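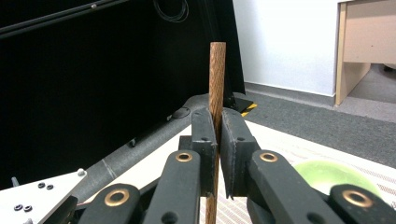 Section 7: Filling the Vollier planter and checking the water level

By now you've got the liner clipped into the outer pot and the fill tube in its corner. Good, the fiddly part is over! I've set up more of these than I can remember, and I still go in the same order every time.

1. Put the pot where it's going to live. A full Vollier is heavy, and I've sloshed water down my socks more than once trying to carry one across the kitchen.

2. Wet the Corkitz mix in a bucket. Add water a little at a time and squeeze a handful. You want a few drops, no more.

3. Pack the wicking foot firmly with damp mix. Go into the corners with your fingers (gaps here are why most people end up emailing me about thirsty plants).

4. Set your plant in, fill around it, and stop a finger's width below the rim.

5. Water from the top just this once. After that, use the tube.

Note: The Meireles liner is a bit shallower than ours. It fits, but leave out the spacer ring.

Checking the level

You don't need the float gauge, although it's nice to have. I used a plain stick for years. Slide it straight down the tube until it touches bottom, pull it out and look at the wet mark. If the stick comes out dry, add 200 ml and check again the next morning. Keep it upright or you'll get a high reading, and if you're new to this, try it in a bowl before you start poking around near roots.

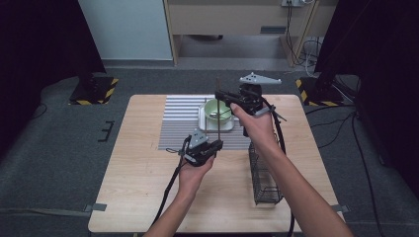

Stick upright, with the lower end down past the rim of the bowl.

Caution: Don't use liquid feed in the tank for the first month. Wanda Ostrowski, who wrote the original Talleck leaflet, lost a whole windowsill of peace lilies that way and wanted me to put this in bold.

Caution: Empty the tank before moving the pot outdoors in freezing weather. The tube will split.

Next up is Section 8, cleaning the overflow plug.

Last revised 2019-01-30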